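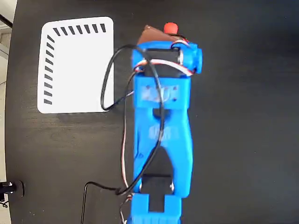 *Dark wood-grain top, seen from overhead.*

# Nusel Hard Wax for Tabletops

We love this stuff! Nusel is a hard paste wax for wooden tables and desks, and it brings up dark grain beautifully without leaving that plasticky shine. It comes in Clear, Walnut and a new Black Oak (added in August, after a lot of test boards and a lot of arguing).

Lawal Edet mixes it in small batches at our Clirkeck workshop, and the recipe has stayed the same through more than 4,000 tins. Beeswax, carnauba, a little orange oil. It smells great, by the way.

**How to use it**

- Wipe the top down and let it dry fully.
- Rub on a thin coat with a cotton cloth, going with the grain.
- Wait 40 minutes, then buff.
- Add a second coat the next morning if the wood still looks thirsty.

One tin does a family-size dining table twice, with enough left over for a stool or two. Go thinner than you think you should, especially with Walnut, which can gather in open pores.

Nusel goes over bare wood, oil or old wax. On polyurethane it just sits there and smears, so skip it for those. Hot pans will still leave a ring, but a quick rub with more wax usually hides it.

Questions about color matching go to Mahsa Soltani in the shop, and she'll happily mail you a sample card.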